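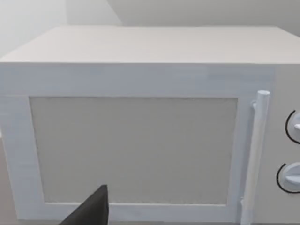 Section 6. Setting up a countertop microwave

This section covers choosing a spot, connecting the power, leveling, first heating and the clock. It was written for tenants of the Grotby apartments, where the kitchens come unfurnished and people bring whatever oven they own. Your own oven came with a manual too. Where that manual and this section disagree about clearances or wattage, follow the manual. Where it promises you perfect popcorn, use your judgment.

6.1 Before you start

You will need a tape measure, a damp cloth, a microwave-safe cup and a small spirit level. A phone app will do for the level if you have no other, though I have tried two of them on the same shelf and got two different answers.

Check the rating label, usually on the back or inside the door opening. Write down the input wattage, which is what the oven draws from the wall. The output wattage, printed large on the carton, is the cooking power and is always the smaller number. Salespeople mix these up and so do some cartons.

CAUTION: Do not set up an oven that has a bent door, a cracked window, a broken latch or damage around the seal. Tape does not fix a door. Take it back to the seller.

6.2 Choosing the spot

1. Pick a flat, dry counter that can carry the oven and a full dish without flexing. Lean on it with both hands. If it moves, choose another place.

2. Measure the outside of the oven, including the feet and any bulge at the back. Catalog depths often leave out the handle.

3. Look up the clearances in your manual for the back, the sides and the top, and mark them on the counter with masking tape. If a manual says zero clearance on one side, it means one side only. I would still leave a gap.

4. Open the door all the way and check that it misses the wall, the faucet and the refrigerator. In the corner kitchens at Grotby the door usually opens toward the short wall, and a door that stops halfway will annoy you every day.

5. Keep the oven away from the range. Heat and grease from a burner will do the casing no good, whatever the finish is called.

Note: The Dumuretti wall shelf fitted in the upper-floor kitchens is sold as a "microwave shelf." I have read its instruction sheet twice and can't find a weight limit that applies to the brackets supplied. Until the maker prints one, use the counter. Clotilde Bailly in the building office keeps a list of tenants who want the shelf taken down.

6.3 Power

1. Plug the oven straight into a grounded wall outlet. Do not use an extension cord or a power strip, including the kind labeled "heavy duty."

2. Give the oven its own circuit if you can. At Grotby the outlet left of the sink is on a separate breaker, or so the plans say. Norbert Nyitrai found one apartment, 517, where it was shared with the bathroom. Test yours by switching off the breaker and seeing what else goes dead.

3. Route the cord behind the counter items, away from the sink and off any hot surface. Never cut off the grounding pin to suit an old outlet.

4. If the breaker trips when the oven starts, unplug it and report the outlet. Resetting the breaker over and over is not a repair.

Surge protectors: A tenant asked whether to buy the Lutwood plug-in guard, advertised as adding years to the life of an oven. The leaflet cites 3,000 hours of testing and does not say what was tested. We don't recommend it, mainly for the reason in step 1.

6.4 Leveling and the turntable

1. Set the level on top of the oven, first side to side, then front to back.

2. If the oven has adjustable feet, turn them a little at a time. If it doesn't, move it to a flatter place. Folded cardboard under a foot is a poor idea near a vent.

3. Remove all packing from the inside, including the foam under the turntable ring. Do not remove the small pale panel on the inner wall. It covers the waveguide and it is meant to be there, even though it looks like packaging.

4. Wipe the inside with the damp cloth and let it dry. Fit the ring, then the glass, and turn the glass by hand. It should run freely and sit down on the hub.

6.5 First heating

1. Put a cup of water in the center of the turntable. Never run the oven empty.

2. Heat on full power for one minute. Listen for a steady hum. The light should be on and the glass should turn.

3. Let the cup stand before you lift it. Water can get hotter than boiling without bubbling and then jump when moved. A wooden stir stick left in the cup helps.

4. A faint smell on the first run is common. Smoke or sparks are not. Stop, unplug, and leave the door closed.

Note on presets: The buttons for potato, pizza and so on are guesses made by someone who has not met your potato. Ilona Somogyi kept notes on the preset times in her oven for most of February and ended up using none of them. Start with a short time, check, and add more.

6.6 The clock

1. Press Clock, enter the time, press Clock again. Some models want Start instead.

2. If the display goes back to zeros after every power cut, nothing is wrong. Few of these ovens have a battery.

3. The "eco" setting on many models only blanks the display. It saves something, but don't expect to see it on the bill.

6.7 Things people put on top

The top will look like free shelf space. Check the manual for top vents and for any load limit, and if you find neither, treat the limit as nothing. Bread bags and dish towels block air. A radio may buzz.

6.8 Who to call

For outlets, breakers and shelves, call the building office at extension 163 and ask for Clotilde Bailly or Norbert Nyitrai. For the oven itself, call the seller. Do not open the casing. The parts inside can hold a dangerous charge after the plug is out, and the online videos that say otherwise were not filmed in your kitchen.

Revised 22 February 2021 by Miroslava Zeman. Replaces the single sheet handed out with the keys.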